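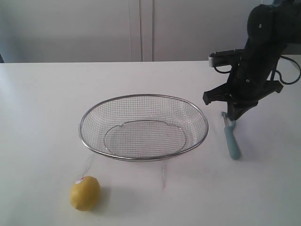 Any gripper can hold a lemon, Dimas Tarigan maintains, and the real question is whether it can hold one while somebody else takes the skin off. He has been saying so for most of December, and Tritimier has finally given in and built a test on it.

Tritimier today released the results of its kitchen-tool comparison, in which two sets of two-finger gripper tips, the Bamis and the Valente, were put through the same chore: pick up a lemon, pick up a peeler, bring the two together and try not to embarrass the manufacturer. Each set got 13 sessions on a two-arm bench. The lemons were supermarket lemons, stickers and all, bought at full price.

The Bamis tips are the firmer of the two, and they like a handle. They had the peeler upright and steady in most attempts, and were less gracious about fruit, which they tended to treat as a stress ball.
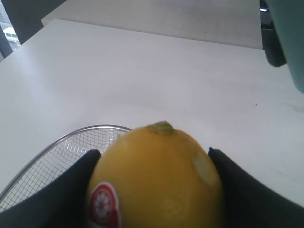
The Valente tips give a little under load, so they did better on rind and worse on plastic. Six times the peeler turned in their grip just as the blade met the lemon, and the result was closer to polishing than peeling. Tritimier has counted these as failures, over mild objections from Valente's supporters in the building.

Across both sets the bench logged 3,503 grasps, including the ones that closed on air. All of them are in the published data.

"We hoped for a winner and got a seating plan," said Juwita Sumampouw. "Bamis on the tool side, Valente on the lemon side. Mixed that way, the pair beat either set used on both arms, and we had to rewrite the slides."

Both arms ran on the Ritow controller with the same closing speed and the same force limit. Wrist cameras recorded every attempt at close range, which has left the team with strong opinions about citrus. 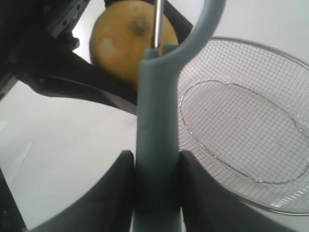

Availability

The full results, the grasp log and the controller settings can be had from Tritimier on request. A second round, with a wet handle and a smaller lemon, is planned. Makers of other fingertips are welcome to send a pair, and should expect to get them back smelling of lemon.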